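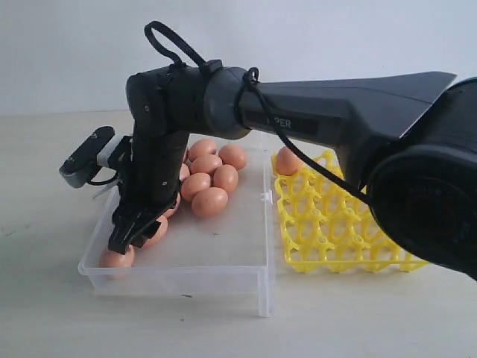 Relabeling Slipped Grasps for Egg Transfer Policies

Summary: how to take demonstrations containing failed or partial grasps, cut them at the right places, and use them to train a policy that recovers instead of freezing. The task used throughout is moving eggs from a clear box to a tray with a two-fingered gripper. The method was worked out by Revathi Achari and Poonam Bhatt on the Karaca task set and has since been used on two other pick tasks with no changes to the scripts except the thresholds.

Background

A policy trained only on clean demonstrations sees very few states in which the fingers are next to an egg but not around it. At run time it reaches such a state often. An egg rolls when one finger touches it early, the wrist view no longer matches anything in the training set, and the arm either hovers or closes on air. The usual fix is to collect more data. Ours is to keep the bad attempts that operators were already throwing away and label them so that only the useful part contributes to the loss.

What you need

Teleoperated episodes with joint positions, gripper opening, and motor current, all on one clock
A wrist camera and at least one fixed camera
An imitation policy that predicts action chunks (we used a chunk length of 20 steps)
The Gremcombe segmentation scripts, or your own equivalent

Step 1. Collect without restarting

Tell operators to keep going after a slip. If the egg rolls, they follow it and try again inside the same episode. Stop only for a cracked egg or a protective stop. Under our old rule a slipped grasp meant a reset, and those episodes can't be used here - the recovery is missing.

Vary the fill level of the box. Crowded boxes and nearly empty boxes fail differently. In a crowded box the open fingers push neighboring eggs on the way down. In a sparse box the target has room to roll. Eggs against a side wall are a third case, as one finger has to fit between shell and plastic. Make sure wall eggs and corner eggs show up as targets early in some episodes. Left alone, operators save them for last, and the policy learns to associate them with an almost empty box.

Our set was 109 episodes. Khrystyna-Mariia Koval and Shobha Kandasamy operated, in alternating blocks.

Step 2. Find grasp attempts

Mark an attempt each time the gripper command goes from opening to closing while the wrist is below the rim height of the box. Record the index of the first closing command. Call this t_close.

Then find t_result, the first step after t_close where one of these holds:

a. Finger opening has stopped changing and is above the empty-close value. Label: HOLD.
b. Finger opening has reached the empty-close value. Label: MISS.
c. The operator reopens before either of the above. Label: ABORT.

Measure the empty-close value on your own gripper, with nothing between the fingers, at the start of each session. Ours drifted enough over a morning to turn several misses into holds. Motor current helps with borderline cases, but don't use it alone. Friction in the finger linkage looks a lot like a light grip.

A HOLD that turns into a drop during the lift gets a fourth label, SLIP. Check opening again when the wrist clears the rim. If it has fallen to the empty-close value, go back and relabel.

Step 3. Cut

For each MISS, ABORT, or SLIP, the segment to mask begins before t_close. The mistake was made during the approach, and training on that approach teaches it. We mask from 11 steps before t_close up to the first step where the wrist is moving upward or sideways with the gripper opening. Everything after that is recovery and stays in.

Masked steps remain in the episode as observations. They are removed from the loss only. If you delete them outright, the history input jumps across the gap and the policy learns that eggs teleport.

Action chunks that overlap a masked segment need care. Truncate the chunk at the mask boundary and pad, with the padding also masked. An early version of our loader skipped this, and the policy reproduced failed approaches almost exactly, one chunk late.

Step 4. Weight

Recovery steps are rare even after Step 1. Sample windows starting in a recovery segment 20 percent of the time, and draw the rest uniformly. Higher values made the arm nervous: it would back off and reapproach an egg it was already placed to pick up.

Do not add the failure label as an input. Kumaresan Iyengar tried conditioning on it and setting it to HOLD at test time. Performance on first attempts was unchanged and recovery got worse, probably due to the label being constant through most of each episode.

Step 5. Train and evaluate

Train with the same settings as the baseline. Evaluate both policies from matched starting layouts. We photograph each layout from the fixed camera and overlay it when resetting for the second policy.

Log these per trial: attempts per egg, eggs placed in the tray, cracked eggs, and time spent with the wrist below rim height and no attempt in progress. The last one measures hovering, and it separated our two policies more clearly than the placement count did. The relabeled policy made more attempts per egg than the baseline and left fewer eggs in the box. Cracks did not change noticeably in either direction.

Known problems

Cable routing. A cable hanging from the arm crosses the fixed view at some poses. If you retie it between collection and evaluation, expect a shift. Mask the region or collect with more than one routing.

Reflections. Clear walls reflect light and can show bright patches that look like part of a shell. We got spurious attempts near the walls until brightness augmentation was increased.

Placement errors. The method says nothing about the tray side. An egg set down on a peg between two cells is still a HOLD under Step 2, and the episode continues as if it were fine. The Hedance loader has a place_check field for this, currently filled in by hand.

Thresholds for the Tandville gripper are in the config folder, under the same names as above. Rerun the empty-close measurement before using them.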